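Wardrobe Notes – March
By Kumaresan Salian
Last updated: March, 6 p.m.

I have finally made peace with the midi skirt! It took me years. I'm on the short side and every one I tried hit me at the widest part of my calf, so I'd put it back on the rack and go home in the same jeans I came in. Then I picked up the pleated one from Rundow in the dark olive, mostly for the pockets, and I've worn it more than anything else I own this winter.

The trick for me was the waist. I had it taken up 2 inches at the top (not the hem, which would have ruined the pleats) and now it stops right where my leg gets narrow. Mervyn Goodall did the alteration at his counter in Clarkside and charged me $29 – a bit steep for a skirt that was $40 to begin with, but I'd pay it again. He also talked me out of replacing the zipper. Thank you, Mervyn.

For tops I keep going back to a thin crew neck sweater, tucked in only at the front. Chunky knits looked great on the hanger and terrible on me, all that bulk sitting on top of the pleats. If you're taller you can probably get away with it. Shoes are ankle boots for now, and I'm hoping for white sneakers once the sidewalks dry out.

What I'm itching to try next is print. Ackroyd has a floral blouse coming for spring, small flowers on cream, and I think it would be sweet with the olive. I used to be so strict about one pattern at a time, but lately I like two florals together as long as one is quieter than the other. 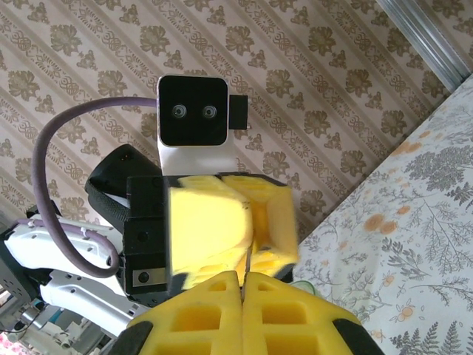
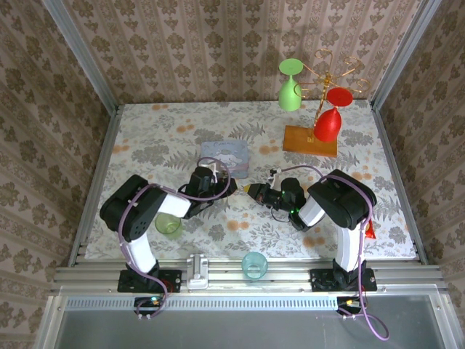
Back to the blouse, though. It runs big in the shoulders, so go down a size if you're between two. The cuffs have a button I'd leave undone and push up to the elbow. I haven't made up my mind about the Wovow version, which is cheaper but has a stiff collar that scratched my neck in the fitting room. Several of you wrote in asking about slips under pleats – yes, wear one, and get it shorter than you think you need. More on that next month, plus belts.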